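Hallway and Entrance — Gallery

Briston Road flat, ground floor

The entrance was the last part of the flat to be sorted out. It is narrow, the door opens inwards and there was never anywhere to put keys. Pilar Leiva did the planning and Bezawit Zeleke did most of the fixing, over one Saturday and a few evenings. Click any picture for the larger version.

1. Key hooks

Seven hooks in a row on a white panel, each with a dark teal knob and a small curved hook under it. The row came from Donudora and cost 31 pounds. Spaced widely enough that a bulky keyring doesn't knock into the next one. 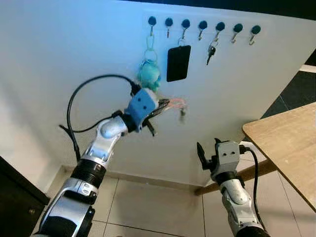
2. What hangs where

The turquoise plush keyring stays on the first hook, on the left. The black tag goes on the third and the main set of keys on the fifth. The pink keyring has no fixed place yet — any free hook will do.

3. Floor

Beige tiles with thin grey grout, kept from before. We cleaned the grout twice with a stiff brush and left it at that. The low baseboard was kept as well.

4. Table

Light wood, on wooden legs. Post and shopping go here on the way in. It was bought second-hand in April and needed one leg tightening.

5. Paint

White, from Dinsa, shade 1706. Two coats on the walls. There is half a tin left for touching up.

Still to do: a shoe rack, and a brighter bulb by the door.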